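Reference > Law and government > Oversight bodies > Bulstead Compliance Review

Bulstead Compliance Review

The Bulstead Compliance Review is a monitoring procedure used to check whether municipal contracts in Bulstead are awarded according to the city's procurement code. It was set up under a court settlement after a losing bidder, Follero, sued over the award of a street maintenance contract. The reviewer is appointed by the court and reports to it twice a year, with the second report due in November.

Contracts worth less than $300 a month are exempt. For all others, the city must publish the bids received, the scores given, and the names of the officials who signed the award. A bidder who objects has 40 days to file a written challenge. 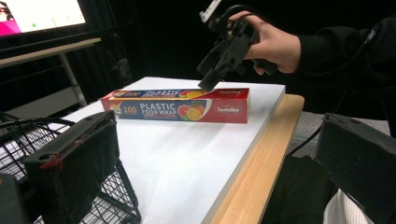 Lucinda Dunleavy wrote in response to the first report that publishing scores meant little while the scoring rules could still be changed after bids were opened. The city council later amended the code so that the rules are fixed once a call for bids goes out.

The first reviewer, Marlene Fortin, served 2 terms and was followed by Hok-lam Liao. In a report dated April 25, 2023, Liao found that the disclosure rules were being met but that challenges were often answered after the deadline. The report recommended that the review continue until the city had gone 2 full years without a late answer. The court accepted the recommendation.

See also: Bid protest; Conflict of interest; Public procurement

We use cookies to remember your reading settings. Accept | Manage

Contact the editors | Copyright Jellon Reference | Back to top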